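Week 5: Tie-in Novels and Shared Continuity

Reading: course packet, pages 20 to 56.

A tie-in novel is prose fiction licensed from a property that began in another medium, usually comics, film or television. Three types matter for this course. A novelization retells an existing script. An original tie-in tells a new story with known characters. An origin novel fills in events before the first published story.

Continuity status is set by the license holder. Most contracts let the holder overrule the book later, so a novel may count as part of the main story for years and then be dropped.
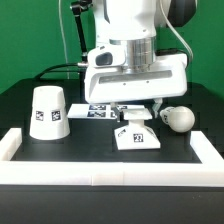
Castlow objects that status matters less than sales, and that a dropped novel often supplies names and places which the comics go on using. The objection holds for minor details. It is weaker for major events, such as a death, where two versions cannot both stand.

Constraints on the writer are usually listed in a style guide, or bible. Typical items:

Characters who may not be killed or married
Powers and their limits
Events reserved for a coming film or series
Approved spellings

A first outline goes to the license holder before any chapters are drafted. 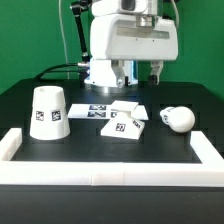 Changes requested at the outline stage are cheap. Changes requested after a full draft can remove a subplot and leave gaps in the timeline, and readers tend to find them.

For section: choose one origin novel from the list. Mark each scene that repeats published material and each that adds to it. Bring one page of notes on Sunday. Discussion runs 60 minutes.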